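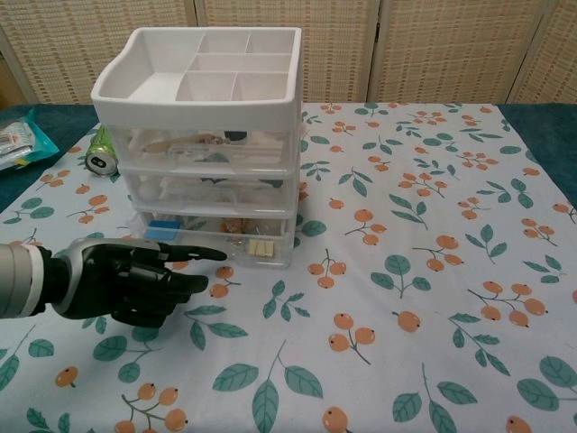 Sorting Things Into Groups

Written by Ekua Ackah

Sorting means putting things into groups by a rule. The rule is a question with a clear answer. "Is it made of metal?" is a rule. "Is it nice?" is a poor rule. Two people may answer it in different ways.

What is a property?

A property is something about an object that you can check. Color, length, weight and shape are properties. A button has a color, a width and a number of holes. You can sort the same buttons three times, using a different property each time, and get different groups.

Groups inside groups

A large group can be split again. Start with fasteners, which are things that hold other things together. Split them into metal and plastic. Then split the metal ones into those a magnet will pull and those it will not. Steel paper clips go in the first group. Brass pins go in the second. A chart of these splits is called a tree, and each place where it divides is called a branch.

Where does it go?

Every group needs a place and a name. The place can be a drawer, a tray, a shelf or a page in a notebook. A drawer with clear sides lets you check the contents without opening it. A solid drawer needs a label.

The button collection at the Lellico Museum holds 1,528 buttons. Kwadwo Asamoah, who looks after it, sorts them first by material and then by width. Of these, 679 are made of shell. The shell buttons fill 8 drawers. When a new button comes in, he measures it, writes the width on a card, and puts the card in with the button.

Things that do not fit

Sometimes an object fits two groups. A button with a metal rim and a wooden center is one case. You can make a new group called "mixed," or you can change the rule to "What is the largest part made of?" Write down which you chose, so that the next person sorts the same way.

Try it

You need a handful of small objects, paper and a pencil.

1. Choose one property and write it as a question.
2. Sort the objects into groups.
3. Give the groups to a friend without showing the question. Ask your friend to work out the rule.

If your friend finds a different rule that also works, write that one down too.

Words to know

Property: something about an object that you can check.
Branch: a place where a group is divided.
Label: words that tell what a place holds.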